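Plallau Bite Splint Kit

I grind my teeth. I have ground them since college, and in that time I've cracked one molar, worn two canines flat and chewed through more drugstore guards than I'd like to admit. So when people ask why a small dental lab like ours spends so much time on one night guard, well, that's the reason!

The Plallau is a custom splint made from an impression of your own teeth. You take the impression at home with the putty in the kit, or your dentist takes it and sends it to us, and we do the rest at the bench. I'm Delia Marinescu, I run the lab, and if you write in with a question it's usually me who answers (or Iveta Murín, who is faster at it and has nicer handwriting).

It comes in two versions. The soft one is 2 mm thick all over and suits people who clench more than they grind. The firm one has a hard outer shell over a soft lining, and that's what I wear myself. If you've ever bitten a hole in a guard, get the firm one. Both are clear, both cover the full upper arch, and both are trimmed just short of the gum so there's no edge for your tongue to fuss with all night.

What's in the kit

Two trays (small and large, use whichever clears your back teeth), three sets of impression putty so you have a spare or two, a prepaid mailer, and a vented case. The case is the Womamska, the flat one with the snap lid. A few of you asked for it in something other than white - it now comes in dark blue as well, just say so in the order notes.

Taking the impression

Read the card first, all of it, before you open the putty. Knead the two colors together until there are no streaks, roll it into a rope, press it into the tray and push up evenly with your thumbs. Then hold still for the time on the card. People let go early, and then the front teeth come out looking like they've slid sideways, and we have to write and ask for another one. We do look at every impression before we pour it. If yours isn't good enough we'll send more putty at no charge.

Please don't order if you have braces, loose teeth, or a crown that's waiting to be fixed. See your dentist first. The same goes for jaw pain that wakes you up or a jaw that locks, and I really mean that one. A splint protects the teeth, it doesn't treat the joint.

Price and turnaround

The soft version is $140 and the firm one is a little more, you'll see the total when you pick it from the menu. We keep your model on the shelf under your order number, so a replacement doesn't need a new impression unless you've had dental work in between. We have 786 models on the shelves as I write this, and yes, we are out of shelf.

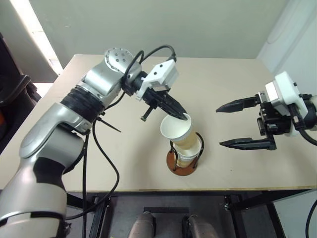
Cleaning is easy. Cool water and a soft brush in the morning, no toothpaste (it scratches, and the scratches go cloudy), then let it air dry in the case with the vents open. Once a week I soak mine in the Bouzid tablets, which we sell in the same shop, but any cleaner made for retainers will do. Hot water will warp it. So will a car dashboard in summer - ask Iveta about hers.

Expect a few odd nights. It feels huge for the first two or three, you may drool, and your bite can feel a bit off for some minutes after you take it out. If it still pinches after a week, send it back and we'll adjust it for free.

The Plallska, our slimmer guard for the lower teeth, should be back in October. Email me if you'd like to be on the list for it.

Page updated Apr 25, 2020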